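Household Task Evaluators, Part Time (8 positions)
Tretance, Cedport site
Req. 2126

Tretance is hiring part-time evaluators for the Banix study, which measures how far current machines get with ordinary chores: clearing a table, sorting small items, putting toys back in a box, folding a towel. The study does not assume that the answer is yes. Most published results cover one task, one room and one set of objects. We want numbers for the dull cases in between.

What you will do

Run trials from a written protocol. Lay out the objects, start the trial, record the outcome, reset. A full set is 20 trials and takes most of a shift.

Score each trial on the four-point scale (done, done with help, partial, failed). Write one or two sentences on anything the scale does not capture, such as an item placed correctly and then knocked over by the arm on its way out.

Do the same chores yourself under the same time limit. Human baselines are part of the job and are scored the same way.

Stop a trial when something is about to be damaged. You will be trained on the stop procedure before your first shift.

What we need

Steady attention during repetitive work. Legible notes in English. Ability to stand for two hours at a time and lift a box of household goods. Normal or corrected color vision, as several sorting tasks depend on it.

A background in engineering is not required. Experience in cleaning, child care, stockrooms or retail is useful, and applicants with it should describe the tasks they did in some detail.

What we do not need

Opinions on when home robots will be ready for sale. Evaluators do not see the totals for their own machine until the set is closed.

Schedule and pay

Shifts start at 8 a.m. or 1 p.m. There is one Sunday shift per month, paid at the weekend rate. Evaluators receive $700 per week for three shifts. Training is paid. The contract starts in April and may be extended if the shop-floor tasks at the Rampersad warehouse go ahead.

To apply

Send a resume and a half-page account of a chore you do often, written as steps that a stranger could follow. Applications without the account will not be read.

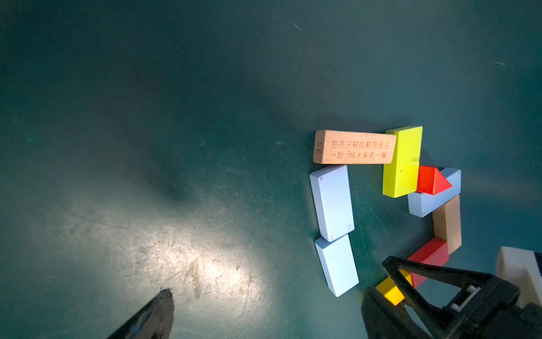

Commenting under the listing, Stockroom Kev asked whether "done with help" has a limit, because at his last job a machine that needed a hand on every second item still went into the report as working. He would apply if the number of assists is written down each time.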